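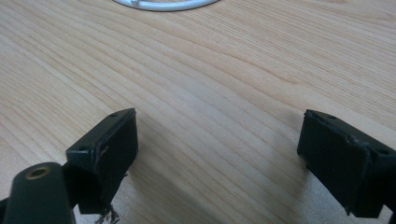 Study Room Desks and Cables: Progress Report for February

Print this page | E-mail this page

Prepared for the Nair Fund by the Histunness Learning Center

Summary

The desk work paid for under the Nair grant is on schedule in three of the four study rooms. Surfaces have been cleaned and checked, loose cables are being sorted and put away, and the new seating plan is in use on the ground floor. The fourth room is behind because of a delay with the floor sockets. We expect to finish it within the grant period and are not asking for an extension.

Desk surfaces

The center kept its existing desks instead of replacing them, as agreed in the application. They are a light, honey-colored wood finish with a strong grain, and most were in better shape than we expected once the old mats and label residue came off. The grain on many of them runs at a slant and spreads out toward the middle of the top, so scratches along it are hard to see. Scratches across it show clearly under the ceiling lights, and those are the ones we have been recording.

We tested two cleaning products on the underside of a spare top. The stronger one left a dull patch and was dropped. Everything since then has been done with a damp cloth and mild soap, followed by a dry cloth. It is slower — a full room takes most of a morning — but the finish has held up.

Four desks need repair at the front edge, where chair arms have been hitting them. Stitard has quoted for the repair and will do all four in one visit. The quote is within the amount set aside for surface work. Until then those desks stay in use, with a strip of felt along the edge.

Cables and chargers

This has taken more time than planned. When the drawers and trays were emptied we had 313 cables and adapters, many of them with no matching device anywhere in the building. They were sorted by connector first and then by length. Anything with split insulation or a bent plug went to electrical recycling.

The rule for desks is now one power cable per seat, coiled at the back of the desk when not in use. White cables are for the loan laptops and black ones for the monitors. Staff check at closing time that the backs of the desks are in order. Some rooms are better at this than others, and the upstairs room still has cables left out on the desks most evenings. We are trying adhesive clips from Pranari on one row upstairs. If the clips hold and do not mark the wood, we will order enough for the rest.

Seating and use

The ground floor rooms now have wider gaps between desks, and a wheelchair can reach every row. Visits in the first full week after the change came to some 100, a little above the same period last term. One week is too short to draw anything from, and we will report on the full term in the next update.

A few regular users asked for the old window row back. We have moved two desks to the window as a compromise. The glare is a problem after 3 p.m. and blinds were not part of the grant, so the center will cover them from its own budget.

Spending

Cleaning supplies came in under budget. Storage trays and labels went slightly over after we had to buy deeper trays for the longer cables. The two roughly cancel out. The socket work has not been invoiced.

Next steps

— Edge repairs by Stitard
— Decision on the Pranari clips
— Floor sockets and desk layout in the fourth room
— Printed care notes for staff, one page, to be kept in each room

The next report will include the term's visit numbers and the final cost of the socket work.

Print | E-mail | 4 shares | 0 comments

Recent reports
Study Room Desks: Application Summary
Ground Floor Layout: Notes on the First Move
Loan Laptops: Terms and Storage
Lighting Check, Upstairs Room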